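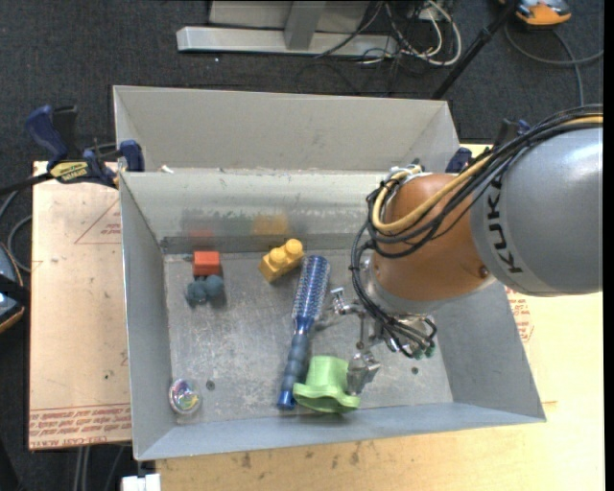

Is the club ready to enter the bin-picking event this August?
On the numbers tabled tonight it isn't, and the meeting put off a decision on entry until there are better ones.

Stindmont Robotics Club
Minutes of general meeting, August
Opened 6.40 pm. Chair: Petrică Chiriac. Minutes: Amado Lagman.

1. Previous minutes
Accepted with one correction. The Plorner quote was for freight only and did not include insurance.

2. Picking project
Petrică reported a 70 per cent success rate over the last round of trials. Amado asked what counted as a success. Under the current sheet, a pick counts if the item leaves the bin floor, even if it is dropped on the way out. Several members thought this was generous. Petrică said the rule was in place before he took over the project, and that changing it now would make the older results useless. Amado said they might be useless already.

Discussion of the item set. The hairbrush, the green hat and the toy blocks have been in the set all term and the students know how they behave. Amado doubted the score would hold with items they hadn't practised on. The clear ball should stay in whatever else changes. A proposal to drop it was not seconded.

Also raised: the trial log does not say who laid the items out, or whether the same person then ran the arm. Petrică agreed this was sloppy.

Agreed: a pick counts only when the item is released in the drop tray. Old results to be kept in a separate file and not quoted on the entry form.

3. Skyrme software
The Skyrme trial licence has 4 weeks left. Petrică is in favour of buying. The sales sheet promises faster grasp planning but gives no figures for shiny or see-through items, and the meeting was not willing to take it on faith. Amado to ask for a test on our own data before any money is discussed.

4. Budget
Balance $2,985. The Laltex grant has been spoken of as settled since autumn. There is still no letter. It is to be left out of the budget until there is one.

5. Entry to the competition
Motion to enter now and withdraw later if necessary: lost. Entry fees are not refunded. To be looked at again after one full round under the new rule, using 5 items the students have not handled before.

6. Other business
Colour labels for the cable runs are still not done. Carried over again.

Closed 8.15 pm.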